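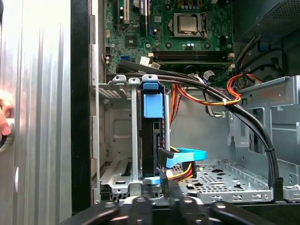
Keeping Old Files Readable: Notes for the Talk in Ukau
April 18, 2019

Opening

Good evening, and thank you for the invitation. I will speak slowly, and please raise your hand if a word of mine is not clear.

Start with the question: who of you has a letter from a grandparent at home? Wait for the hands. Then: who of you can open the first letter you wrote on a computer? Wait again. Usually there are far fewer hands. Do not comment on it, go on.

The subject tonight is how a small association can keep its digital papers readable for the next person. I do not speak of large archives with their own budget. I speak of a choir, a sports club, a village history group.

Part one. What we had in Flusia

Our history group has papers since 1989. In the first years everything was typed, and these pages are the least of our troubles. You put them in a dry cupboard and they wait for you.

Later came the computers, and each member who kept the minutes had a different one at home. When the office changed hands, a box changed hands also. In the box were floppy disks, then CDs, then a complete computer with a note "do not throw away."

When we made the inventory, we had 3000 files. Many existed in several versions, with names such as "minutes final new." Tell here the story of the membership list: we had two lists for the same year, both called final, and they did not agree on who had paid. (Short pause, people laugh at this point.)

Part two. Three causes of loss

The first cause is the carrier. A disk gets old even when it lies in a drawer. Say clearly that a CD written at home is not made for a lifetime.

The second cause is the format. The file is complete, each byte is in its place, but the program that made it is gone. In our group it was a small program for card indexes, called Torero, and it ran on one machine only. We could see the file and we could not read it.

The third cause is memory, I mean the human one. The password was known to one person. The meaning of the abbreviations too. For me this is the most sad one, as a telephone call at the right time would have been enough.

If there is time: ask the public which of these they have met. If the hour is late, skip it.

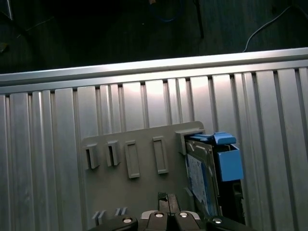 Part three. What we do now

Explain the method without technical words.

Step one, choose. We kept minutes, accounts, photographs with names, and correspondence that somebody could want to read. Invitations to the summer dinner we kept one per year.

Step two, copy into simple formats. Text as plain text and as PDF, tables as CSV. The original file stays next to the copy, so a later person with better tools can try again.

Step three, name the files. Year first, then the kind of paper, then a short title. No "final," no "new." Write one example on the board and leave it there until the end.

Step four, 3 copies in different houses. One of them belongs to a person who is not on the board.

Step five, open them. Each July we take 7 files by chance and open them on an ordinary computer. If one does not open, we repair it from another copy the same week. This costs us an hour, with coffee included.

Part four. The old computers themselves

People always ask if they must keep the machine. My answer is: keep it until you have read what is on it, and have compared the copy with the original. A desktop computer is not a sealed thing. The side panel comes off, the hard drive can be taken out and read in another machine with the right adapter. Switch off and pull the power cord first. Write on the drive where it comes from before you put it on the table with the others.
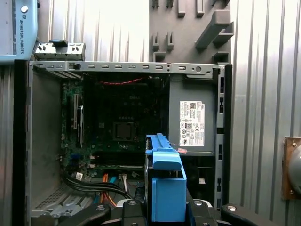
A listener in Ellis objected that all this is too much work for a small club, and that her association simply puts everything on one online service and sleeps well. Why should we carry disks from house to house, she asked, when a company does it for us every night?

Answer to this with respect, it is a good objection. An online service is a fine place for one of the copies. But ask three things: who pays the bill, who has the password, and what happens when this person moves away. If the club has the answers on paper, I have nothing against it. Also, a service copies your mistakes. When a folder is deleted by error, it can be deleted everywhere.

Closing

Mention the sheet with the file names, on the table by the door. Those who have floppy disks at home may speak to me afterward; I have a reader with me, and we can try one or two before they lock the hall.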